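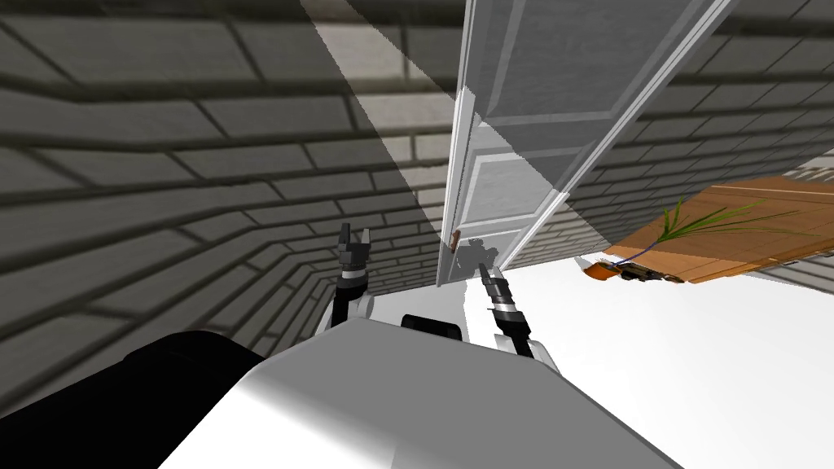

Emil Ammann had written one song in his life that anybody paid for, and it had been paying for his coffee ever since. It was called "Kuselwood Line," a slow waltz about a train, and in June of a year he no longer liked to name it had sat on the country chart for 8 weeks, which was long enough to buy a used piano and lose a wife. He was thinking about this, more or less, when he came down the hall at Metenley and found the tall white door standing open and somebody inside singing the second verse wrong.

He stood there and listened, as you would. The voice was young and a bit scratchy, and it belonged to Thoa Lục, who had driven 343 miles with a guitar on the back seat and a bag of oranges her mother had insisted on.

"It's 'carried,'" he said at last. "'She carried the lantern.' You sang 'married.'"

Thoa stopped with her hand flat on the strings. "I've been singing 'married' since I was nine," she said. "My dad had the record -- well, he had the tape, and the tape was chewed up right there."

Emil sat down on the piano bench, because his knees preferred it, and asked her to go through it again. She did, and she sang it wrong again, and he found to his surprise that he was thinking about the woman in the song, whom he had not thought about in years. He had always pictured her on the platform, waving. Now she was in a kitchen somewhere, with a lantern for a husband, and a sort of sadness about her that he would have been glad to come up with himself.

"Who's Pilar?" Thoa asked. "On the tape it said 'for Pilar.'"

"She played the fiddle," he said, and then, since the girl had come all that way, "She played it better than I wrote it."

They ate two of the oranges. Thoa wanted to know whether she should fix the word before the evening show, and Emil peeled for a good long while before he answered.

"Leave it in," he said. "And slow down going into the bridge."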